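Crisp canister

From the Wusasum household wiki, last edited 2026-09-08 by Dalva Barros

A crisp canister (crisp tube, crisp can, or just "the tube" in my house) is a tall, stiff container made for stacked potato crisps. It's usually a cardboard cylinder with a thin lining, a metal base, a peel-off seal and a plastic lid that you can press back on. I've been looking after this article for 3 years now and I still get letters from Ikcombe readers about what counts as a canister and what's only a tub, so I'll start there!

What counts

My own rule is that if it's taller than it is wide and you can't get your whole hand to the bottom without a struggle, it's a canister. Anything squat is a tub or a pot. The old Lorente guide to kitchen packaging draws the line by volume, and I've never got on with that (it puts my tea caddy in with the crisps).

Shape and stacking

The crisps inside are pressed from a potato dough and shaped to a curve, so each one nests in the next. That's why they travel so much better than bagged ones — a bag is mostly air, and the crisps rattle about in it. The tube holds them in a column. You do still get a layer of crumbs at the bottom, which I tip straight into soup.

Colours and lids

Makers tend to give each flavour its own colour, though there's no agreement between brands or even between countries. Green might be sour cream in one shop and cucumber in the next. Lay's sells canisters in China with the flavour printed in Chinese characters, and people who can't read them end up shopping by colour, me included. Lid colours often stay the same across a range while the body changes, so please don't go by the lid.

A purple Lay's one with a yellow lid looks very smart on a steel table, I must say, and next to a little red pot with a white lid it seems enormous.
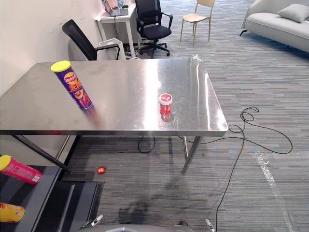
Standing and tipping

A full canister stands well enough. An empty one is another matter, as all the weight has gone and a passing sleeve will have it over. Smooth metal tops don't help. If you keep yours on an open shelf, lay it on its side with the lid pointing into the room, and put something at each end of the row to stop it rolling. I keep 7 on the go that way above the fridge.

Once opened

Press the lid down all the way round until you feel it catch. The crisps keep their snap for a few days, less in a steamy kitchen. If they've gone a bit soft, a few minutes in a low oven on a flat tray brings them back — watch them closely, they're thin and they catch quickly.

Second uses

The Rellby page on reused packaging has a much longer list, but the ones readers write to me about most are dry spaghetti, knitting needles, rolled-up drawings and biscuits for the post. Wipe the inside with a barely damp cloth and leave it open overnight first, otherwise everything smells of onion. Don't soak it! The cardboard swells and the lid will never fit again.

Recycling

This is the awkward bit. The mixed materials make the older style hard to sort, and some councils won't take them with card or with tins. Newer ones with a paper base are easier. Check locally, and take the plastic lid off before you put anything out.

See also: Biscuit tin; Tea caddy; Tub (food)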